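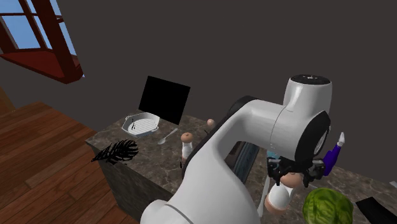
주방 자동화(廚房自動化)는 급식소, 식당, 반찬 제조업체 등의 조리 현장에서 재료 운반, 계량, 양념 투입, 기구 정리와 같은 작업을 로봇 팔이나 전용 기계에 맡기는 것을 말한다. 넓은 뜻으로는 자동 세척기와 자동 취반기도 포함하지만, 이 글에서는 조리대에서 사람과 함께 쓰는 로봇 팔을 주로 다룬다.

개요
조리대 작업은 공장의 조립 작업과 조건이 다르다. 양념통, 병, 숟가락, 채소처럼 모양과 무게가 제각각인 물건이 한곳에 섞여 있고, 놓인 자리도 매번 바뀐다. 양배추나 상추는 같은 품종이라도 크기가 다르며, 양념통은 서 있을 때와 기울어져 있을 때 집는 방법이 달라진다. 이 때문에 주방용 로봇 팔은 실제 주방에 설치하기 전에 가상으로 만든 조리대에서 집기와 옮기기 동작을 먼저 시험하는 경우가 많다.

도입 사례
급식업체 플로넬(Plonell)은 10월에 중앙 조리장의 양념 작업대에 로봇 팔을 시범 설치하고, 2020년 12월에 정식 운용으로 전환하였다. 이 조리장은 하루 2,000식을 만들며 조리 인력은 59명이다. 로봇 팔이 맡은 일은 양념통을 집어 지정된 자리로 옮기는 것과 사용한 기구를 한쪽으로 모으는 것이다. 썰기와 간 보기, 불 조절은 계속 조리원이 한다. 설치를 담당한 리르니모프(Lirnimov)는 가상 주방에서 137가지 물건 배치를 시험한 뒤 현장 설정을 마쳤다.

업무의 변화
플로넬에서는 도입 이후 조리원의 직무가 다시 나뉘었다. 양념 작업대에 고정 배치되던 인원은 전처리와 배식 준비로 옮겼고, 교대조마다 로봇 담당자를 한 명씩 두었다. 담당자는 작업 시작 전에 조리대 위의 물건을 확인하고, 로봇이 멈추면 원인을 기록한 뒤 다시 가동한다. 로봇 담당 교육은 33시간 과정이며 근무 시간으로 인정된다.
조리장 책임자 야기 료타는 팔을 뻗어 무거운 통을 드는 동작이 줄어든 점을 장점으로 꼽았다. 반면 조리원 바나프셰 아지미는 사내 간담회에서 로봇의 속도에 맞춰 기다리는 시간이 생겼고, 물건을 제자리에 두라는 요구가 전보다 엄격해졌다고 말하였다. 회사는 이후 점심 준비가 몰리는 시간대에 조리원이 로봇을 정지시키고 직접 작업할 수 있도록 규정을 고쳤다.

쟁점
임금 문제는 정리되지 않았다. 로봇 담당자에게 별도 수당을 줄 것인지, 기존 직급 안에서 처리할 것인지를 두고 노사의 의견이 갈린다. 신입 조리원이 양념 작업을 익힐 기회가 줄어든다는 지적도 있다. 플로넬은 신입에게 일정 기간 수작업을 맡기고 있으나 그 기간은 조리장장의 재량에 따른다.
위생 관리에서는 집게 부분의 세척 주기와 책임자를 정하는 일이 과제로 남아 있다. 관절 덮개의 이음새는 일반 조리 기구와 청소 방법이 달라 별도의 점검표를 쓴다.

같이 보기
산업용 로봇
협동 로봇
단체 급식
직무 재설계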